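Can a Low-Cost Arm Fold a Towel? Trials on a Household Chore
Project report, Group 5
Felicja Żak, Teodor Malinowski, Iwona Pawłowska
Supervisor: Dorota Urbańczyk

1. Background

Machines that vacuum floors or mow lawns are already sold to households. Laundry is a harder case. Cloth has no fixed shape, it hides its own edges, and a small error in the grasp changes everything that follows. Our project, named Caketti, asked whether a small arm with a two-finger gripper can carry out one part of the job: taking a flat cloth by its edge and folding it once across the middle.

2. Setup

The work was done in the Pudholm teaching lab in November. The arm carries a black gripper housing with a lattice face, which keeps the weight at the wrist low. A small sensor module sits on an angled bracket beside the fingers, with its cable left slack so that it does not pull when the wrist turns. The cloth is laid on a blue surface. White on blue gives strong contrast, and the edge detection step depends on it. We did not test patterned cloth.

3. Method

Each trial used the same sequence. The arm moves above the cloth, the software picks a grasp point on the edge, the fingers close, and the arm lifts and travels to the opposite side before release. A trial was counted as a success if the two edges ended within 7 millimeters of each other along their full length. We ran 645 trials with the Clellau control software, using default speed limits throughout.
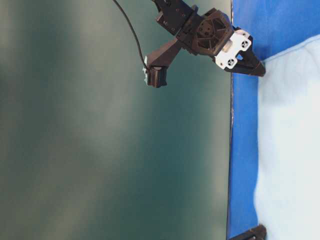 Figure 1. Gripper over the blue surface at the edge of the white cloth.

4. Results

The approach motion was reliable. Most failures came at the grasp. When the fingers came down too high they closed on air, and when they came down too low they pushed the cloth into a ridge and took two layers. Shallow folds already present in the cloth made this worse, as the software read some of them as edges.

Release was the second problem. The cloth tended to stay on one finger and drag back as the arm withdrew. Opening the gripper more slowly reduced this but did not remove it. Leokadia Zieliński of the Chacko workshop suggested smoother fingertips, and these remain to be made.

5. Discussion

A person makes the same fold in a few seconds and corrects a bad grasp without stopping. Our system has no correction step. If the first grasp is wrong, the rest of the sequence runs anyway. We consider this a greater limit than the accuracy of the arm. For a single cloth of known color on a plain surface, the task is within reach of student hardware. For a basket of mixed laundry it is not, and we would not extend our results to that case.

6. Further work

Add a check of finger position after closing. Repeat the trials with colored cloth and with weaker lighting.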